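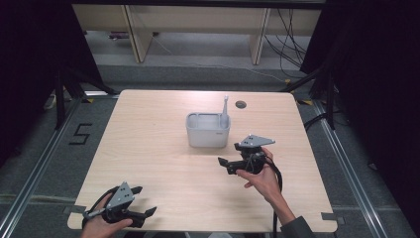 Minutes of the Perkby shared house meeting, Friday, January 22, 2021

I said I'd type these up the same night and for once I have, so please forgive the spelling. Four of us made it, and the Annan room sent a note under the door with opinions on it (mostly about shelf space).

1. Last time's minutes. Agreed, apart from the bit about the hair dryer, which I've taken out.

2. Bathroom shelf. We spent 30 minutes on this, I'm sorry to say! The shelf over the sink is too full and things keep landing in the basin. We all liked the idea of small plastic caddies with compartments, so your brush stands up in one section and the paste and whatever else go in the others. A caddy lives in your room and travels with you. I'm for it, I had one at college and loved it. Two people wanted to keep a shared cup as well, and we went back and forth until somebody put the kettle on.

Decided: caddies for everyone, shared cup goes. I'll order from Rilness, plain ones, no lids.

3. Toothbrushes. Following on from that, please don't leave brushes lying on tables. They belong upright, bristles at the top, with room for air to get at them. If you have the electric kind, the charger can stay by the outlet but the brush head goes home with you. 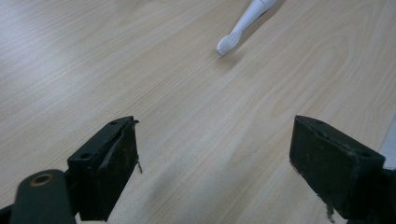
What happens to a brush that gets left out overnight? It goes in the basket by the stairs, and if it's still there after seven days it gets thrown away.

We had a small grumble about whether seven was too generous. It stays at seven.

4. Cleaning the caddies. Warm soapy water, rinse, upside down on a towel. The corners of the compartments collect old toothpaste like you wouldn't believe, so take a cotton swab to them. Once a week was proposed and I wrote down once a week, though I heard some sighing.

5. Grinuvham parking. Put off again, we ran out of evening.

To do: me, order the caddies and stick a note on the bathroom door. Everybody else, clear your things off the shelf before they arrive.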